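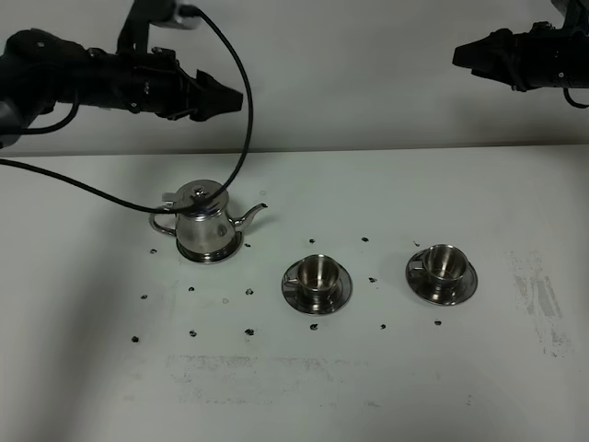
Ward review: council to consider final report in March

The independent panel reviewing ward boundaries in the Municipality of Clistumar has delivered its final report to the Municipal Clerk. Council will receive the report at its regular meeting in March and may adopt it, amend it or refer it back to the panel.

The report recommends that the number of wards be reduced from 12 to seven, with one councillor elected from each. The Mayor would continue to be elected at large. If the recommendation is adopted, the new wards would apply from the next regular municipal election. Current councillors would serve out their terms.

The panel, chaired by Ilze Urbonaitė, received 143 written submissions. Most of them concerned the proposed boundary between Grarkivik and the neighbouring rural concessions, where the draft map had followed the rail line. The final map follows the river instead, so that Grarkivik remains within a single ward. A petition bearing 1,106 signatures asked that the present wards be kept. It is reproduced in full as an appendix to the report.

Panel member Arnaldo Magalhães has recorded a dissent. He supports fewer wards but favours two councillors in each, and his reasons are set out after the main recommendations.

Residents who wish to address council on this item must register with the Clerk's office by noon on the day before the meeting. Delegations are limited to one speaker per organization. Written comments will be accepted until the agenda is published and will form part of the public record, including the name of the writer.

Printed copies of the report and the ward maps are available at the service counter and at the Grarkivik branch library. Questions about the review may be directed to Bushra Swati, Deputy Clerk. Requests for large-print maps should be made to the same office.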